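Ata da reunião do grupo de boas práticas de recolha, 2020-06-25

Presentes: a equipa da Wado quase toda, o Omprakash Joshi pela Uniyal, e eu a tomar notas (outra vez!). A Tasitz mandou os comentários por escrito e li-os em voz alta.

Começámos pela ata anterior, aprovada com uma correção minha: tinha escrito que a norma interna era para todas as salas e afinal é só para as que usam garras de mão. Já está emendado.

Ponto 1, nomes das sessões. Discutimos isto mais do que eu queria — meia hora, pelo menos. Fica o número da sessão, o nome da mesa e a tarefa, por esta ordem, sem acentos. A sessão 831 vai ser renomeada pelo Omprakash e serve de modelo às outras.

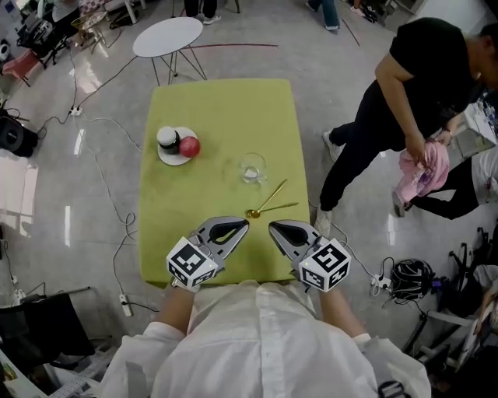
Ponto 2, regras para a mesa e para o chão. O Omprakash trouxe o rascunho da Uniyal e fomos linha a linha. Os cubos com marcadores têm de estar limpos e virados para fora da manga, e quem opera verifica isso antes de cada série. Toalha de uma só cor, esticada; a verde-lima agrada a quase todos, mas já se lhe notam vincos e eu pedi que se passasse a ferro (riram-se, mas ficou escrito). Os copos de vidro transparente, como o que está ao lado do prato, entram na lista de objetos difíceis e levam nota própria no registo. Quanto ao chão, a proposta é prender os cabos com fita e tirar as extensões elétricas das zonas de passagem. A Tasitz queria calhas em todo o lado, a Wado acha caro, e eu confesso que estou com a Tasitz! Ficámos com fita para já e calhas a rever em novembro.

Ponto 3, pausas. Aprovado sem grande conversa: pausa obrigatória ao fim de 23 repetições seguidas da mesma tarefa, e ninguém passa das 8 séries por dia.

Ponto 4, Clona. Ainda não temos resposta deles sobre o formato do registo de erros. Volto a escrever-lhes esta semana.

Tarefas: Omprakash, versão limpa das regras da mesa; Wado, preço da fita e das calhas; eu, a mensagem para a Clona e esta ata.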